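Notes from the Dririden open day, 9th December

I've been paying Dririden to look after our company email for longer than I care to admit, and in all that time I'd never once seen the building it comes out of. So when the invitation arrived (to my old address, which still forwards, bless it) I put on my good coat and went.
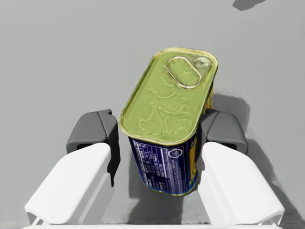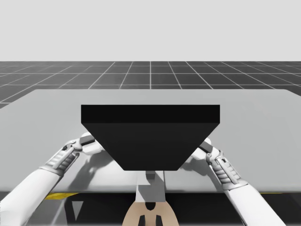
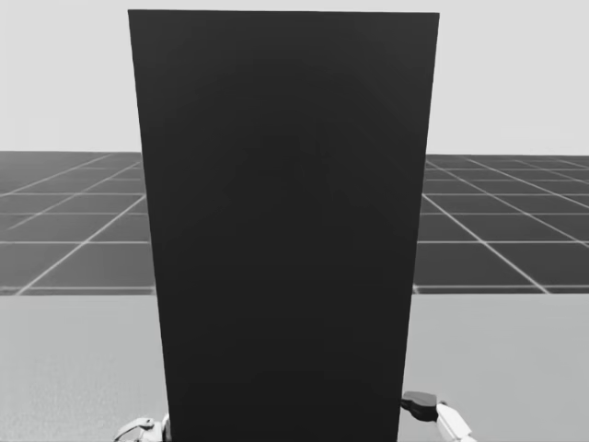 *Top to bottom: a food tin with a pull ring, a dark gray block on a tabletop, and a tall dark panel.*

Wondimu Derese met us at the door and walked us through to the support floor, where they answer tickets for 450 small businesses. It was quieter than I'd pictured, and very warm, and there was excellent coffee! He showed us how a new mailbox gets set up under a customer's own domain, from the first form to the first test message, and I finally understood why mine had taken two days back in May. I had typed the domain wrong. He was very kind about it.

After that came a talk by Tekle Wubshet on moving old mail from one host to another. She used a bakery called Stemirell as her case, with 693 folders in a single inbox, most of them named after cakes, and went through how they copied everything across in the evenings while the shop kept taking orders on the old server. I took four pages of notes, and I'd have taken more if my pen had held out. The part on shared addresses was the most useful to me, as our "info@" mailbox is read by everyone and answered by whoever feels guilty first.

Lunch was sandwiches in the hallway. I got talking with a couple from Nasrallah, the printing place, who are still using a free address on their vans and wanted to know whether changing it would lose them customers. Wondimu's advice was to keep the old one forwarding for a good long while and repaint the vans when they needed it anyway.

The afternoon was a demonstration of Drarex, their new spam filter, which I found a little hard to follow from the back row. The room seats 80 and the heater was right beside me. I did catch that held messages can now be released from a phone, and I've asked for that to be switched on for our account. Slides are supposed to be sent out to everyone who signed the sheet, so I'm watching my inbox.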